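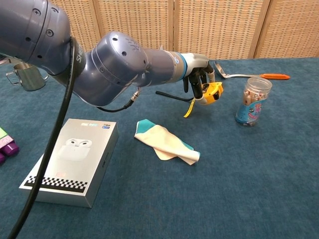
The Nestholm Lost Property Counter will move to a new room on the ground floor of the town hall annex and will open four days a week, up from two, the town announced on Sunday, May 17, 2026. The change comes after a winter in which unclaimed items filled the old storage closet and spilled into a hallway. Most of what is handed in is small and ordinary. A yellow and black tape measure, a silver box for wireless earbuds, a cream-colored cloth with teal edging and a clear plastic jar of wrapped candies or snacks are the sort of things the counter handles, along with a steady supply of umbrellas, gloves and water bottles.

The new room is next to the side entrance on Sosa Street, across from the bicycle racks. It was used until January for storing election equipment, which has been moved to the basement. The room has a service window that opens onto the corridor, so people picking up an item will no longer have to ring a bell and wait for someone to come down from the second floor.

The counter takes in items found in town buildings, in parks and on the two bus lines that serve Nestholm. In the past year it logged more than 300 items, according to the town's notice. Keys and single gloves made up the largest share. Phones are usually claimed within a day or two. Tools and household goods tend to stay longer, and the notice says owners of such items often do not think to ask for them.

Under the new schedule, the counter will be open Tuesday through Friday from 1 p.m. to 7 p.m. It will stay closed on weekends and public holidays. The phone line will be answered during the same hours, and messages left at other times will be returned on the next open day.

The rules for storage are also changing. Until now, everything was kept for 90 days, whatever it was. Starting with the move, most items will be kept for 13 weeks, counted from the Friday after they are handed in. Electronics, jewelry, wallets and identity papers will be kept for six months. Food will not be stored past the end of the week in which it arrives, even if it is sealed. Opened food will be thrown away the same day.

Clothing and cloth goods that are damp or soiled will be washed before they are put on the shelf. The town has added a washer and dryer to the annex for this purpose, shared with the recreation office. Items marked "dry clean only" will be bagged and stored as they are.

People who want to claim something will be asked to describe it before it is brought to the window. For common items, a color and a general description will not be enough. Someone asking for earbuds, for example, should be ready to give the brand and say where they were lost, and to pair them with a phone at the counter if that is possible. For tools, a scratch, initials or a worn spot will help. The counter does not accept descriptions by email for anything stored in the locked cabinet, which includes electronics and jewelry.

There is no charge for picking up an item. A fee of $4 applies if the owner wants it mailed to an address within the county, and postage is added for anything farther away. Keys and identity papers will not be mailed.

The shelving and the locked cabinet were bought from Zovodel, a supplier of office fittings, and were put in last week. The shelves are sorted by the month in which an item was found and then by type. Each item gets a paper tag with a number, the date and the place where it was picked up. The same details go into a register that staff at the counter can search — the old system was a notebook, and finding an entry from a few weeks back could take a good part of an afternoon.

Items that are not claimed in time will go to the Jindberg thrift store, which already receives the town's surplus furniture. Electronics that hold personal data will not be passed on. They will be sent to the county recycling center. Cash is held for the full six months and then goes to the town's general fund, as before.

The old counter on the second floor will close at the end of the day on Thursday. Anything stored there will be moved over the following days, and items may be hard to reach until the new room opens the week after. Anyone who needs something urgently, such as medication or keys, should call ahead so that it can be set aside.

Found items can still be handed in at the library desk, the swimming pool and the bus depot. They are collected from those places twice a week and should be at the counter no later than three days after they are turned in. Bicycles are not accepted at any of these locations and should be reported to the police, who keep a separate list.

The town will review the opening hours at the end of the year. Forms for reporting a lost item are available at the annex and at the library.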